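**Thread: Is it ever acceptable to bring shop-bought to a bring-a-dish?**

**gesach_gardener**
Our street does a bring-a-dish lunch every February. I have been told, by message, with a full stop at the end, that last year's quiche was "noticed". It was a perfectly good quiche. I took it out of the box and put it on my own plate, which I consider a form of cooking. Who is in the wrong?

**Nafula L**
You are. The box isn't the crime, the plate is. If you'd left it in the box we'd all have respected you. Once you decant it you're telling a story, and then someone asks what's in the pastry and you have to say "oh, the usual".

**gesach_gardener**
I said "butter, mostly". I stand by it.

**brayden_g**
Can't agree with Nafula. People work. I did 276 miles the day before our last one and turned up with a bag of satsumas and a trifle from the garage. The trifle went before Brenda's lentil thing did. I'm only reporting what I saw.

**BrendaCabral**
The lentil thing has a name and it was finished by the end, Brayden. I took the dish home empty.

**brayden_g**
You took it home, yes.

**Perihan D.**
Where I grew up you couldn't arrive with anything in a wrapper, but you could arrive with nothing at all and be fed until you had to lie down. I find the British system harder. Everyone says "just bring yourself" and then looks at your hands.

My real complaint is the opposite one: four people making the same potato salad. We had a list one year. Everybody signed up for "salad or similar" and we ate similar until the evening.

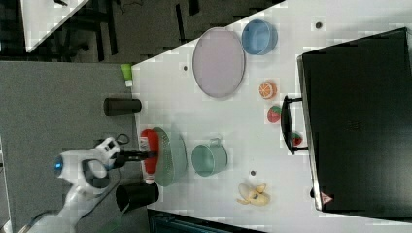 So now I ring round. It takes two phone calls and a bit of lying ("oh, Emiliano's already doing potatoes") and we end up with an actual lunch. Pudding sorts itself out. Bread never does, so I buy too much and freeze it.

**emiliano_gaete**
Hang on. Is that why I've been asked how my potatoes are coming along? I've never made potatoes for that lunch in my life.

**Perihan D.**
You might consider starting.

**Nafula L**
Back to the quiche. Would it have hurt to put some chopped parsley on it? Then it's assembled. Assembled is allowed.

**gesach_gardener**
So a plate is fraud but parsley is fine. I'd like to see where that's written down.

**BrendaCabral**
Parsley is effort. You have to wash it.

**brayden_g**
You wash it?

**BrendaCabral**
This is why I don't eat from your end of the table.

**emiliano_gaete**
For what it's worth, I thought the quiche was nice – I had two slices and asked for the recipe. I was told it was a family one.

**gesach_gardener**
It did say "family size" on the box.

**Nafula L**
Right, so it's worse than we thought. You're on bread next time. In the bag, please, with the price on.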